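Re: [equipment-list] Budget for second set of grippers

On Dec 28, 2025 the Orero group wrote:
> We can still move money between lines before February. Do you want
> 10 hand-held grippers, or 8 and some spare jaws? The Nevska offer
> is 1,345 per piece, shipping not included.

Dear all,

thank you for the fast answer. Our side in Purkholm prefers 8 grippers and spare jaws. In the first set the pads were worn before anything else, and we had to wait long for new ones. Ivanyshyn can repair the bodies but does not sell pads.

Please also keep a line of up to 3,000 for small objects and table covers. Last year we forgot this line completely – people paid from their own pocket. 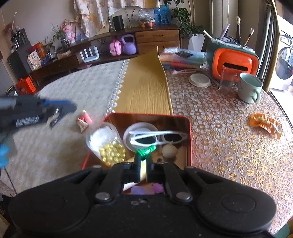

For the jaws I would ask Nevska for the narrow type also, before we sign. Most of our tasks are with small things on a crowded home table. A green chess piece between the two fingers is already a typical size for us, and a tin box with beads, sunglasses and a cable in it leaves not much room for wide pads. If the narrow type costs more, I would take fewer spares of the wide one.

Can somebody confirm if the shipping goes on the same order? Our office asks for it in writing.

Best regards,
Purkholm lab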